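Guides > TV and Film > Watching from Abroad

How to follow a foreign TV drama while it is still airing

Waiting for a foreign series to reach a local streaming service can take a year or more, and some never arrive. If you want to keep up week by week, you need a way to watch it, subtitles you can live with, and a method for keeping track of the story. This guide uses Astesura as its main example. It is a family drama with long episodes and a large cast, so most of the problems come up sooner or later.

Step 1. Find the official source

Start with the broadcaster's own site. Many channels put full episodes online a few hours after they air, sometimes cut into several parts. Search for the title in its original spelling, because the English title is often made up by fans and the channel will not use it. Copy the spelling from the opening credits or from the show's official social media page.

Check whether the episodes are open in your country before you create an account. Play the trailer first, then the first episode. Trailers are usually open everywhere, so a trailer that plays proves nothing about the rest.

Step 2. Work out the real air time

Convert the air time once and write it down. Be careful in the weeks when one country has changed its clocks and the other has not. An episode listed for 8 p.m. may also start late if a news program runs over.

Look at how the channel numbers its episodes. Astesura is listed as 17 episodes on the channel's page, but the international version cuts each of them into 2. If you are reading recaps, make sure the writer is using the same numbering as you. The first full episode runs 141 minutes with the opening recap included.

Step 3. Choose your subtitles

Official subtitles tend to be shorter and smoother. Fan subtitles are slower to appear but often keep the forms of address, and in a family drama these matter. When the older brother in Sakai stops using his sister-in-law's title, the official version shows no change at all.

Try both versions on one scene you already know. Pick one and stay with it for the season, as names may be spelled differently from one to the other.

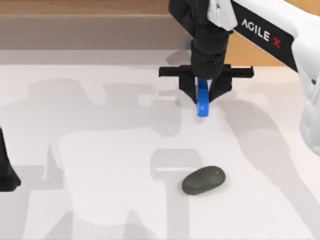 Haruna Yagi wrote in to say she does it the other way around. She watches the new episode raw on the night, with no subtitles, and goes back two days later for the translated one. By then she has forgotten what she guessed wrong, she says, and the second viewing is the one she enjoys. For her this worked well with Erka, where the dialogue is slow, and badly with Tendthorpe, where everyone talks at once.

If you know a little of the language, her method is worth trying for an episode or two. If you don't, wait for the subtitles.

Step 4. Keep a short cast list

Write down each character's name, the actor's name, and one line on how they are connected to the lead. Add people as they appear. Leave space next to each name – in long dramas, characters change jobs, marry into other families, and come back under another name.

Don't copy the cast list from a fan site before you start. These lists are updated after every episode and will often tell you who dies.

Step 5. Avoid spoilers

Mute the show's title, in both spellings, and the names of the two leads. Muting the title alone won't be enough, as most fans post about the actors. Video sites are harder to control, and thumbnails give away a lot. Turn off autoplay and stay off the home page until you have caught up.

Step 6. Plan for the break

Most seasons stop in June and pick up again in the fall. Before the break, note the last episode you watched and where you watched it. Links on channel sites may move between seasons, and old bookmarks can lead to an empty page. If that happens, go back to Step 1 and search by the original title.

Written by Toshiko Hosoda. Last checked 15 April 2022.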